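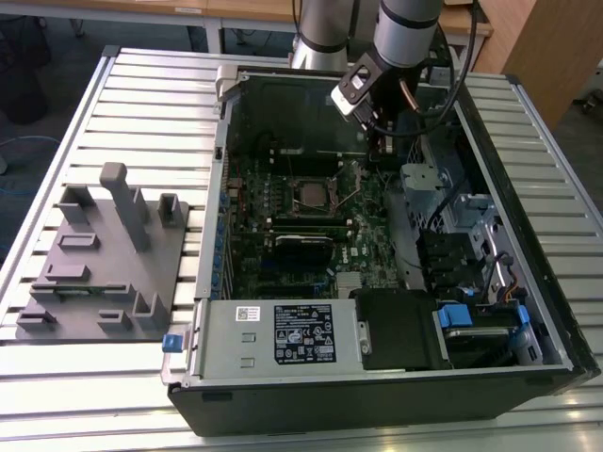

## A pipe for the long evenings

Romana Bartoš keeps her pipes in a bread bin. It has a roll-top lid and a dent in one side, and it has sat on the same shelf in her workshop for longer than she cares to work out. I had come to talk to her about briar, and we did get there in the end, but first there was coffee, and then a second coffee, and a long story about her uncle's allotment and a goat.

She makes very few pipes these days (a bad shoulder slows her down) and sells them under the name Skuvance, mostly to people who have bought from her before. The briar arrives as rough blocks, boiled and dried by the cutter, and then she leaves it alone for four years. "Patricio thinks I'm mad," she told me, meaning Patricio Alarcón, who looks after her orders. "He says wood is wood. But he smokes cigarettes, so what would he know?"

I asked what a beginner should buy, and she went straight for a plain billiard with a medium bowl and a straight stem. Nothing carved, nothing enormous. A big bowl looks handsome in the shop window, she says, and then you find yourself still puffing away at bedtime – and a new smoker nearly always packs it too tightly anyway. Her own method is the old one: a light pinch first, a firmer one next, the last pressed down properly. If it draws like a drinking straw, you're there.

Cleaning she feels strongly about! A pipe cleaner through the stem after every smoke, while the bowl rests, and never twist the stem out warm. She once had a lovely Camico bent sent to her for repair with the tenon snapped clean off inside the shank, and it took her most of a December to put right.

Her favourite of the lot is a stubby little Sokol with a scorched rim, which she bought from Přemysl Havlíček when he was clearing out his shop. It isn't worth much. She filled it while we talked, with something dark that smelled of raisins, and went off to look for her matches.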